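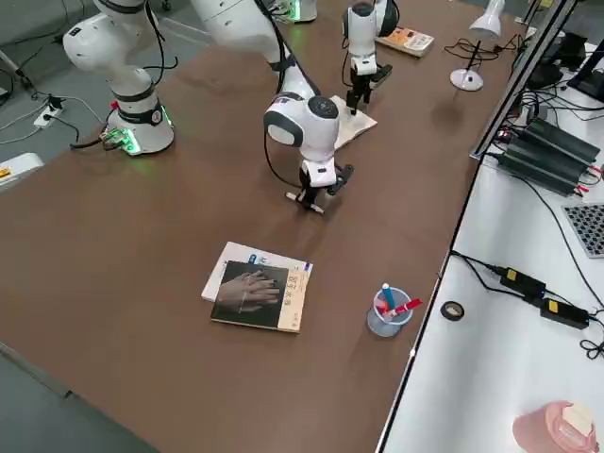

スピーチは全部覚えないほうがいいです、覚えると途中で一つ忘れたときに全部なくなります、と前の記事にコメントをくださった方がいました。ありがとうございます。その方はお兄さんの結婚式で三行目を忘れて、そのあと新郎の顔を見ながら「おめでとう」を四回言ったそうです。私はそれを台所で読んで笑いましたが、夜になってから自分のことが心配になりました。

前の記事を読んでいない方のために、もう一度書きます。7月4日に妹が結婚します。場所はアルステッド(Ullstead)という、私と妹が育った町です。そして私は姉として、日本語でスピーチをすることになりました。妹の相手が日本の方で、そのご両親とおばあさまが日本から来てくださるからです。私の母語は日本語ではありません。ジェンポート(Jenport)に引っ越してからも毎日勉強していますが、結婚式のスピーチという種類の日本語は、教科書の最後のほうに少しあるだけでした。

妹は電話で「短くていいから」と言いました。決められた時間は5分です。5分は短いと思うでしょう。私も思いました。しかし声に出して練習すると、とても長いです。最初の原稿は2,000字ありました。夫に聞いてもらったら、時間が余るのではなく、反対に足りませんでした。私はゆっくり話すので、それに、漢字の読み方を確認するために止まるので、妹が小学校に入るところで時間が終わってしまいました。新郎はまだ登場していません。

それで、いま原稿を短くしています。短くするのは、書くより時間がかかる仕事です。

最初に消したのは、川に落ちた話です。妹が六歳のとき、父の帽子を取ろうとして川に落ちました。浅い川でしたから、けがはしませんでした。私の家族はこの話が大好きで、集まるたびに誰かが必ず話します。けれども、結婚式では「落ちる」という言葉はあまりよくないと、オンラインの先生が教えてくれました。「切れる」「別れる」「終わる」「戻る」も避けるそうです。これを忌み言葉といいます。私はこの言葉を知りませんでした。知ってから原稿を読み直すと、私の文章は忌み言葉でいっぱいでした。「学校が終わって家に戻ると」という、どこにでもある文に二つも入っています。先生は、最近はそれほど厳しくないし、外国の方が言っても誰も怒らないと言ってくれました。でも、新郎のおばあさまがどう思うかは私にはわかりません。おばあさまには一度だけ画面で会いました。とてもきちんと座っていらっしゃいました。

だから直しました。「学校が終わって」は「放課後」になりました。一つの単語で済むので、字数も減って助かりました。「家に戻ると」は「家に着くと」にしました。

難しいのは「かさねがさね」や「たびたび」のような、同じ音を二回言う言葉です。これも結婚式ではよくないそうです。私はこのような言葉が好きで、日本語を習い始めたころ、ノートに集めていました。「いよいよ」は大丈夫なのかと先生に聞いたら、先生もしばらく考えて、「調べておきます」と言いました。まだ返事がありません。安全のために消してあります。

次に困ったのは、妹を何と呼ぶかということです。家族の前ではいつも小さいころの呼び名で呼びます。それは私たちの言葉で「豆」という意味です。しかし日本語で「私の豆は」と始めるのはおかしいでしょう。先生は「妹」と呼ぶか、名前で呼べばいいと言います。けれど私は妹を名前で呼んだことがほとんどありません。名前で呼ぶのは、怒っているときだけです。練習で名前を声に出すと、自分の声が少し怖く聞こえて、夫が隣の部屋から「何かあったの」と聞きに来ました。

夫は今回、とても我慢強いです。日本語はあいさつしかわかりませんが、毎晩、夕食のあとに聞いてくれます。意味がわからない人に聞いてもらうのは、意外に役に立ちます。どこで声が小さくなるか、どこで速くなるかを教えてくれるからです。母のことを話すところで必ず速くなるそうです。自分では気がつきませんでした。 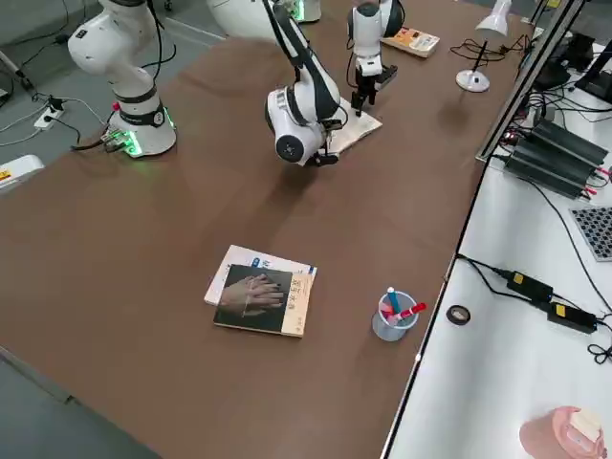
茶色のテーブルと白いアーム。

母のことを少し書きます。母は四年前に亡くなりました。スピーチで母のことを話すかどうか、ずいぶん迷いました。お祝いの席で悲しい話はしないほうがいい、という意見も読みましたし、その気持ちもわかります。でも妹に聞いたら、「話してほしい。でも泣かないで。あなたが泣いたら私の化粧がだめになる」と言いました。注文の多い花嫁です。

いろいろ書いて、最後に一つだけ残しました。母が毎年、私たちの誕生日の朝に、枕の横に果物を一つ置いたという話です。私は梨で、妹はあんずでした。理由を聞いても母は笑うだけでした。妹は今でもあんずを見ると、自分の誕生日だと思うそうです。この話なら、母が亡くなったことを言わなくても、母がその席にいるような気がします。おばあさまにも、たぶんわかりやすい話です。

ケーキにもあんずが入ります。これはスピーチでは言いません。妹が町の菓子屋のスキセロ(Skisero)に頼んだのですが、新郎はまだ、どうしてあんずなのか知りません。私の話を聞いて、そのあとケーキを食べて、そこで気がついてくれたらうれしいと思っています。(新郎がこのブログを読んでいたら、忘れてください。)

会場はセムワル(Semwal)という古いホールです。私が子どものとき、冬の踊りの会があった建物です。音がとてもよく響くので、子どもたちは柱のかげで動物の声をまねして、あとで叱られました。お客様は100人だと聞いています。私は仕事で人の前に立つことがありません。いちばん多くの人の前で話したのは、日本語学校の発表会で、そのときは椅子のほうが人より多かったです。100人を想像しようとすると頭が白くなるので、前の列だけを考えることにしました。前の列には父がいます。父はきっと、まだ話が始まらないうちに泣きます。父を見ないほうがいいかもしれません。

ジェンポートからアルステッドまでは2,832キロあります。こんなに遠い町に住むと決めたのは自分ですが、こういうときは少しさびしいです。妹がドレスを選ぶときも、私は電話の小さい画面で見ていました。妹は回って見せてくれましたが、回線が悪くて、後ろ姿のところで画面が止まりました。私は止まった後ろ姿に向かって「きれい」と言いました。そのとき妹はもう次のドレスを取りに行っていたそうです。

ですから今回は、早めに行って、式の準備を手伝うことにしました。席の名札は私が書きます。日本から来る三人の名札は漢字で書きたいので、筆ペンを買いました。練習していますが、おばあさまのお名前に画数の多い字が入っていて、どうしても下のほうが太くなります。先生に写真を送ったら、「元気な字ですね」という返事が来ました。日本語では、これがほめ言葉かどうか、いつも少しわかりません。

最後に、コメントで質問をくださった方へお返事です。原稿は持って行ってもいいそうです。先生に確認しました。きれいな紙に書いて、手に持って読んでも失礼ではないと言われました。それを聞いて、肩がとても軽くなりました。だから、コメントの方の言うとおり、全部は覚えません。最初のあいさつと、あんずの話だけ覚えて、あとは紙を見ます。字は大きく、漢字には全部ふりがなをつけます。自分で書いた漢字が読めなくなることが、私には本当によくあるのです。

あいさつの文は、いまのところ次のようになっています。

「ただいまご紹介いただきました、新婦の姉でございます。本日は遠いところをお越しくださいまして、まことにありがとうございます。聞きにくいところもあるかと存じますが、心をこめてお話しいたします。」

「ございます」と「存じます」を近くに置くと、舌が疲れます。もし不自然なところがあったら、コメントで教えてください。「いよいよ」が大丈夫かどうかご存じの方も、ぜひお願いします。

今夜は父に電話をして、紺のスーツがまだ着られるかどうか聞かなければなりません。昨日の電話では、「見つからない」と言っていました。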